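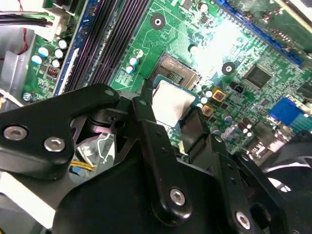

The ferry to Tendevlow left at 3 in the afternoon and she was the only passenger. She had her father's clock on her lap, wrapped in a bath towel. It was made in 1775 and had stopped the winter he died.

The repair shop was on Jorkine Street, up 55 steps from the dock. She rested twice. The man at the counter took off the towel, opened the back and looked inside for a long time.

"Who worked on this last?" he asked.

"My father. He used a butter knife."

He nodded and wrote something on a card. He said it would be ready in June and the charge would be 15 dollars, more if he had to send to Vaker for a spring.

She asked if she could keep the towel. He folded it and handed it over. On the way down she put it around her shoulders, as it had started to rain.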